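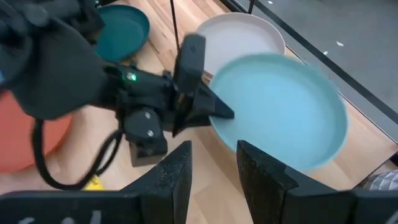 My grandmother owned one set of dishes, white with a gold line, and when a plate broke she mourned it for a week and then bought the same plate again. I own no set at all. I have what's left of four or five attempts at a set, and for years I told visitors this was a look. Pale blue with a turquoise rim, dark teal, a kind of coral, one plain white plate trying to keep the peace: put those next to each other and you have either a Mediterranean lunch or a yard sale.

In September I decided to get serious and count everything, then stopped at 40 because I didn't like where it was going. There are two of us.
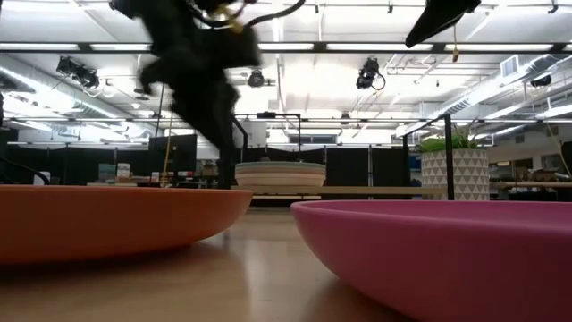
Bowls are the real trouble. A plate lies down on top of another plate and is quiet. A wide bowl wants its own zip code. The big orange one and the big pink one are both lovely to look at on a pale wood table, and between them they leave no room for anyone to eat. I've tried nesting them. They're so close in size that one sits on the other like a hat, and the cupboard door won't shut.

So I've been sorting by how often a thing gets used, a system I read about in the Prostton catalog while waiting for a shelf I ended up not buying. Daily plates go at elbow height. Soup bowls go next to them.
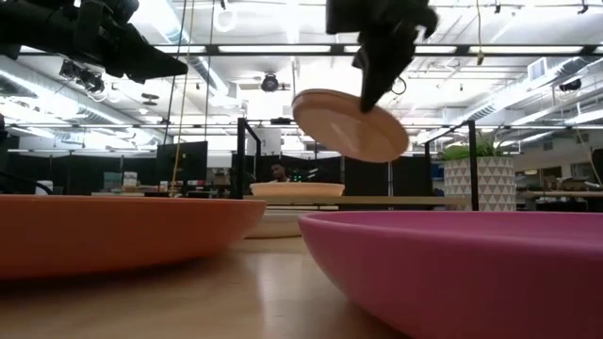
Anything that only comes out for company goes up high, where I need the step stool and therefore have to really like the company. Chipped things are supposed to leave the house. So far one saucer has left the house, and I went back out to the box and got it – it's good for tea bags.

The matching Bemama set I'd been eyeing is still in the store window at Rodrigues, twelve of everything, all gray. I've visited it twice.

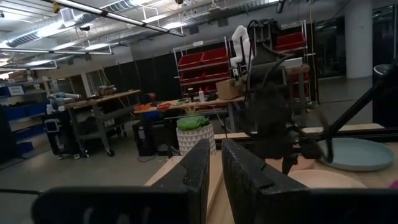 Gisela Schmieder wrote in to say that gray plates make every meal look like Monday's leftovers, and that I should keep the colors and get rid of the cupboard. She stacks hers on an open shelf, biggest at the bottom, and washes whatever gets dusty when its turn comes. I'm measuring the wall tonight.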